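What the Arm Costs After You Buy the Arm
2021-04-04

Graler packs mixed produce for grocery stores and meal box companies, and it spent most of last year deciding whether to buy a robot. The quote that started the discussion was for the arm alone. By the time the first purchase order went out in March, the arm was less than half of the total.

That gap is familiar to anyone who has planned one of these projects. The price of a robot arm is easy to get. The price of a working station has to be put together from several vendors, and parts of it can't be known until the thing has handled real product for a few weeks.

Graler's first draft budget had 2 lines, hardware and installation. The second draft ran to a page and a half. It added a gripper, spare fingertips, a wrist camera, mounting rail, cable management, a safety review, floor work, operator training and a reserve for downtime. Sundard, the integrator on the job, asked for one more item the company had not considered at all, a block of paid hours for testing with bags.

Bags turned out to be the expensive part. A carton has corners and keeps its shape. A clear plastic bag folds, sticks to itself and looks different every time it lands on the table. Sundard's position was that the gripper should be chosen around the bag and the vegetables treated as the easier problem. Graler had been leaning toward suction cups, which cost less and had worked well on its boxed lines. Two weeks of trials with borrowed cups settled the question, and the money moved to a two-finger gripper with narrow tips.

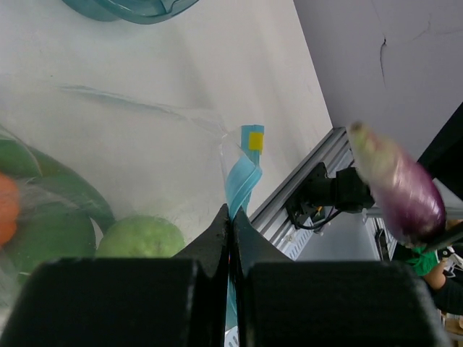 Fingertips are a consumable, and a budget should treat them that way. Graler set aside $2,863 for the first year of tips, pads and fasteners. The purchasing department objected to the odd figure, but it came straight from a parts list and was left alone. Godoy, a smaller packer that put in a similar station the year before, had no line for tips and paid for them out of general maintenance. It worked, but when the owners asked what the station cost to run, the answer took a month to find.

Rail is another item that gets left out. Aluminum extrusion is cheap by the foot, and so it is often bought in a hurry and bought twice. Cameras move, brackets get changed, and a mount that was fine in the shop sits in the wrong place once a person has to reach past it. Sundard now quotes extra rail on every job and takes back what isn't cut.

The slowest part of the plan was people. Graler did not budget for a station that runs alone. Its plan keeps one worker near each arm, and the savings in the spreadsheet come from fewer late shifts during the busy season. That made the payback period longer and the approval easier, as the operations side believed the numbers.

Graler also looked at leasing. Haseder offered a monthly rate that covered the arm, the controller and service visits, but left out the gripper and anything attached to it. For a plant handling one product in one kind of package, the lease would have been the better deal. Graler changes its mix with the season and wanted to be free to swap tooling without asking.

The plan now calls for one station through the summer and a decision on a second in the fall. The test for the second is written into the budget: 2,000 bags in a row at the normal pace, with every stop logged along with its cause. Money for the second station has been penciled in but can't be spent until that log is turned in.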